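Keeping your crypto recovery words safe at home

Last updated: Jun 25, 2019

If you keep a few coins in a wallet of your own, sooner or later you'll be asked to write down a recovery phrase. Please do it on paper, and do it properly! I love this little job. It takes one evening, a decent pencil and some card, and you can stop worrying about your phone going in the bath.

Use a soft pencil or archive ink. Cheap biro fades (I've a shopping list from last October I can barely read). Print in capitals, number every word, then read the whole lot back against the screen before you close it.

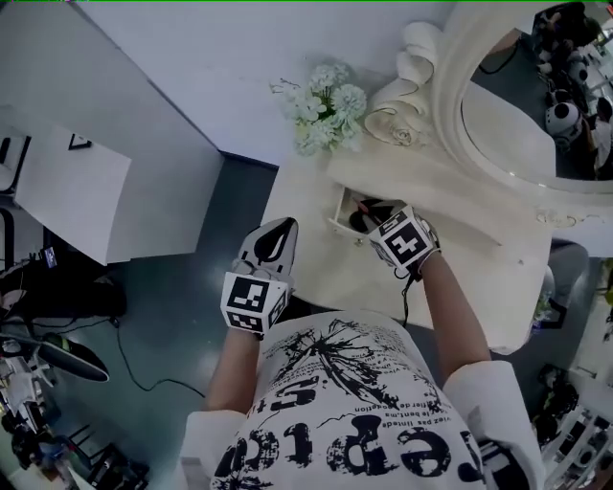 Make two copies and keep them in different buildings. My first sits in a zip bag inside a flat tin, with one of those silica sachets you get in shoe boxes – save them all, they're brilliant. The second is at my sister's, sealed, with my signature across the flap.

Don't photograph the words. Don't email them to yourself either, and don't type them into any website that offers to "check" them for you.

Sem Van Loon wrote in to suggest stamping the words into steel washers and threading them on a bolt. I tried it with a set of 6 mm letter punches and it's great fun, if noisy! Work on something solid, and put a folded towel under the block if you have neighbours. Thread the washers in order and lock them with two nuts. 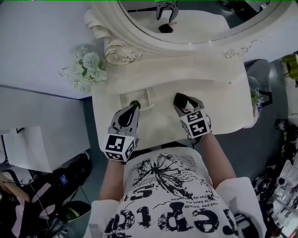
White ornate vanity table, seen from above.

Check your tins twice a year and swap the sachets while you're there.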